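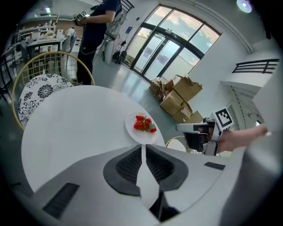 The Long Way to a Strawberry

Teaching a robot by hand is slow, repetitive and hard on the wrists. At Privberg they do it all day.

Lesson one, don't squeeze. Lesson two is also don't squeeze.

I'd been holding the gripper for maybe a minute when Sang-wook Han reached over and moved my elbow down. "You're doing it like a person," he said. Fair. I am one. But the thing in my hand has no wrist like mine and no fingertips, and whatever I do with it a machine is going to try and copy later, elbow trouble and all.

Han runs the teaching side at Privberg, a small outfit that collects demonstrations and trains arms to do kitchen and table work. Clearing, plating, passing, pouring. He used to program welding cells at a company called Auer, where a motion got written out point by point and then ran the same way until the line was changed. Nine years of that. He liked it. He says a welding cell never had to deal with a strawberry.

Strawberries are the current problem. Soft, slippery, no two the same shape, and a leafy top that grabs onto everything. One berry out of a heap and the heap moves. Pick the wrong one first and two more roll off the plate.

So how do you show a robot? At Privberg, two ways.

The first is what they call walking. You take the gripper itself, just the gripper, no arm behind it, and carry it through the job. Open, reach, close, lift, put down. The jaws are the robot's jaws and the camera sees what the robot would see, so in theory the machine doesn't care that a human was doing the carrying. A square black-and-white marker helps the software work out where a gripper is. Then you reset the table and go again.

And again. A set is 60 runs, and a set is for one task, with one kind of plate. Change the plate, new set.

The second way is remote. You sit at a pair of handles wired to a real arm and the arm does what your hands do, a beat late. That beat is awful. I tried it for half an hour and came away with a headache and a lot of respect for Han's crew. You close your hand, nothing, you close it a bit more, and then both closings arrive together. Jam.

Remote is slower but the data is cleaner, Han says, becuase the arm can't be asked to do anything an arm can't do. With the hand-held you can cheat without noticing. You can reach round behind a glass at an angle no arm on a table mount would ever manage. Your shoulder just does it. Later the robot tries, runs out of joint, stops dead.

"People are too good," Han said. "We spend the first week making them worse."

He means it. New hires get a week of being told no. Don't twist. Don't lean in. Don't catch the thing when it falls, let it fall, a fall is useful. Keep the fingers in view. Come at the plate from the side you said you'd come from. Most of all slow down at the end, the last inch, where your own hand would speed up. Han has a word for that bit, landing. Good landing, bad landing, he'll call it from across the floor without looking up.

Some people never get it. Cooks are bad at first, he says, all that speed. Piano players also bad, no idea why. The best demonstrator he's had came from a job repairing hearing aids.

Pairs are harder again. Two people, two grippers, one plate, and the idea is that each learns to wait for the other. One holds the plate steady while the other picks, or one picks and hands over. Simple enough with your kid at breakfast. With grippers it turns into that thing where two people meet in a doorway. You go, no you go, clonk.

They tried counting out loud. It worked but the runs came out stiff, everyone moving on the three. So now it's eyes and small nods and a rule that whoever is closer to the plate goes first. The robots have no eyes to catch and no nods. Han knows. What he's after is the pause itself, he says, the little hang before one side commits. He thinks the pause can be learned even if the reason for it can't. I wasn't sure I followed and told him so. He wasn't sure either, he said, ask him again next year.

The numbers, quickly. Since May the crew has recorded more than 600 sets across all tasks. Not all of it is any use. Every run gets watched back by someone who wasn't in it, and marked keep, fix or dump. Dump is for the ones where the tracking dropped or somebody's sleeve got in the way or the demonstrator sneezed. Fix means trim the start and end. Keep is keep.

The watching back is the part that gets left out of the demo videos, and it takes longer than the runs do. A woman on the evening shift watches at double speed with a podcast on. Another guy won't let anybody talk near him. Han does a share himself, mostly in the mornings, tea going cold. He can tell who is holding the gripper from the footage alone. One person comes in low. Another always taps the plate first, a tiny tap, and for a while the trained arm tapped too. Every plate, every time, tap. They liked it. Then a customer asked what was wrong with it and the tap had to go.

That took a month, by the way. Getting a habit out is worse than putting one in. You can't tell the thing to stop. You have to bury the tap under enough runs without one.

Privberg's trained model is called Ivska. It does fine on bread rolls, cups, folded napkins. On strawberries, in the last full test before my visit, 94 clean picks in a row and then it crushed one flat. Same berry, as far as anyone could see, as the 94 before it. Han has the clip on his phone and played it for me three times. The fingers close, they stop where they should stop, and then for no good reason they close a bit more.

His guess is somebody's bad landing. A run from early on, someone tired, a second squeeze to be sure. Marked keep when it should of been dump. They've been back through the files looking for it and have a couple of suspects. No confession so far.

Is all this the right way to do it? Depends who you ask. There are people in the field who think hand-teaching is a stopgap and simulation will eat it, practice a million picks on a computer overnight, done. Han's heard it. He'd love to see a simulated strawberry that bruises. A rival shop, Tuvier, goes the other way and does nothing but remote, all handles, no hand-held at all, on the grounds that if the arm didn't do it then it didn't happen. Han's polite about Tuvier. He used to share a desk with half of them.

His own view is duller and he says so. Use both. Hand-held for lots of rooms, lots of tables, lots of plates, fast. Remote for the fussy stuff. You need the variety more than people think. An arm that's only ever seen one table thinks the table is part of the job. They had one that could clear a square table all day and then froze at a round one, hunting for a corner to start from.

My own set, since you ask, didn't get to 60. I did eleven runs. Two keeps, four fixes, the rest dumped, one of them for talking. My forearm hurt the next morning in a place I didn't know I had. Han said that was the right place.

The thing that's stuck with me is how odd your own hand looks afterward. I went for lunch and reached for a glass and caught myself coming in from the side, slow at the end. Good landing. The guy across from me asked if I was ok.

On the day I left Han was starting a new set, pairs again, one holding, one picking. He'd put himself on holding. It's the boring side, you mostly stand there, and he says no one wants it so the runs come out sloppy. Run one, dump. Run two, dump, his fault. Run three they both waited so long for each other that the other demonstrator started laughing, and the jaws were shaking too much to use.

He reset the plate and they went again.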